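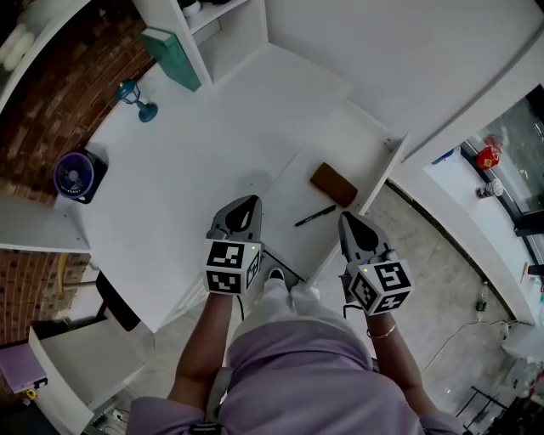

**jnwankwo:** Jummai Nwankwo again. My vote is that the fan goes first. If a desk needs its own weather, the desk is too close to something.

**levtk:** The fan stays. August in this building is a medical event. I'd lose the lantern.

**jnwankwo:** The lantern is the only cheerful thing on there, Lev.

**levtk:** It's a paperweight with ambitions. You have an L-shaped desk and you're using it as a windowsill.

**marciniak_fan:** Can I ask what the goal is? The first post just said "help me get my desk back" and then everyone started evicting things.

**rarel:** Goal is room to write by hand. I keep ending up in the corner with one elbow on the shelf. The green box leaning on the shelving is the real question. It's too tall for the compartments, I think. I haven't measured.

**levtk:** Measure it.

**rarel:** I'm building up to it.

**jnwankwo:** Use the white shelf on the brick wall for the fan. Up off the desk, still blowing at you, everyone is happy.

**levtk:** Everyone except whoever has to plug it in. Do you know what drilling a cable clip into old brick is like? I did one in December and I was still sweeping in spring.

**jnwankwo:** Adhesive clips exist.

**levtk:** Adhesive clips exist until you turn your back on them.

**marciniak_fan:** Mine have held for 104 days on painted brick – bare brick, no idea. Also, why is there a spongy-looking block out? Is it for a whiteboard or for the desk?

**rarel:** Bit of both. White desk, black marker. You can work out how that goes.

**levtk:** Keep the cap on and put the block away. There, I've saved you some space and I didn't charge.

**rarel:** Plant stays where it is, by the way. Top of the shelves, no further discussion.

**jnwankwo:** Fine by me. Now go and measure the box.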